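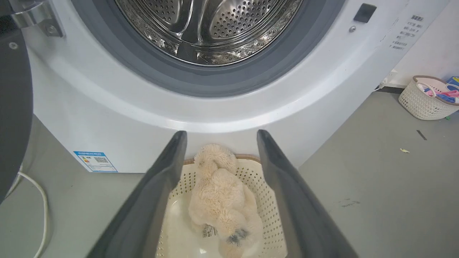

Wednesday, late. The new grasp planner finally runs on both arms! I've been waiting for this since December, when Ulletti (my name for the planner, long story) could only think about one arm at a time and made the other one stand there like a coat rack.

The big change is in how it scores candidates. For anything shaggy the depth points are a mess, so it used to throw out nearly everything and then pick something silly near the rim of the basket. Now it keeps 152 candidates per look, smooths the surface first, and asks each arm separately what it can reach without the elbow folding up. Planning takes 38 milliseconds, and I kept rerunning the timing script because I didn't believe it.

I also moved the wrist views and the head view onto one clock - a boring job, two days of it, and so worth it. The offsets in the log used to wander all over the place.

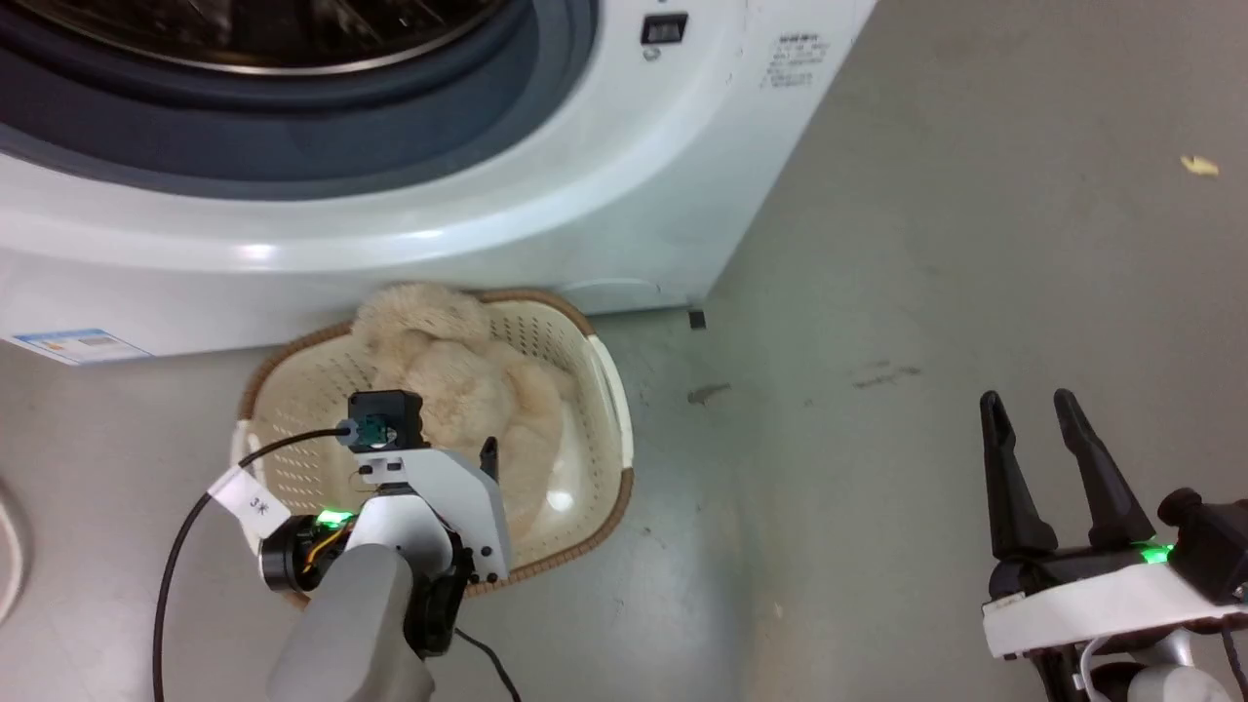 Emese Antal thinks I should leave the scoring alone now and go after the washer door, because the planner still treats the gasket as a hard wall and gives up on any path that comes close to it. She's right, and I have an idea for that - a soft cost that ramps up near the rubber, with the steel kept as a real obstacle. I scribbled half of it on the back of a Rudd invoice over dinner.

Tomorrow: replay the 883 old logs overnight, fix the left wrist transform, buy coffee.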